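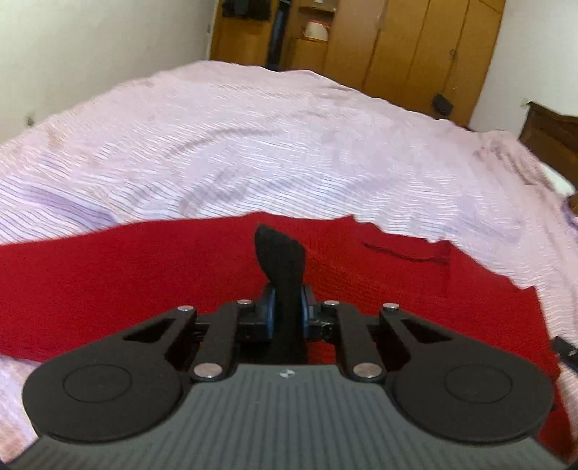 Slide 2 - why we moved the Toledo night shift

slow down here. say hi to the Gikent people in back
old pattern: seven nights on, two off. Everybody hated it, me too
we ran the new one 365 days before changing anything else
2702 shifts logged. sick calls down to 142, was 200 the year before
pause. let them read teh chart

Slide 3 - what went wrong

handover notes. Paper, then Unilum, then paper again (laugh maybe)
weekend swaps still a mess, admit it
bus schedule!! last one leaves before shift ends, we missed that completely

Slide 4 - Sturitz next

starts November. same pattern, shorter breaks
dont promise pay numbers
questions, then lunch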